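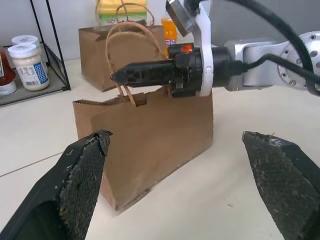

Photo: Kova Packaging Review

Holtley paper bag switch: progress report to the fund
August 9, 2026

The grant pays for shops on Holtley's main street to stop handing out plastic bags. So far 12 shops have signed up and eight are still taking part. We had hoped for more, and I would treat the sign-up figure with care, as signing cost the shops nothing.

Kombo delivered the first 1,000 bags on time. Fodberg's bags came late, and the price per bag went up between the quote and the bill. We have asked for the difference back and have had no answer.

The shops say customers like the change. They may – but the shops get the bags free, and I doubt many would complain to us. The one bakery that tried charging for bags dropped the charge within days. 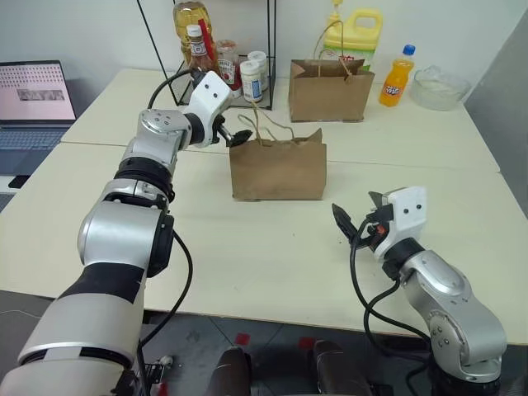
Brown paper bags with twisted handles.

The claim in our bid that plastic use would fall by up to 60 percent can't be backed up yet. Only two shops kept a record of what they gave out before the switch, and one of those was done from memory.

We ask that the second payment be held until October, when the shops start paying half the cost. Orders placed after that will tell us more than the survey has.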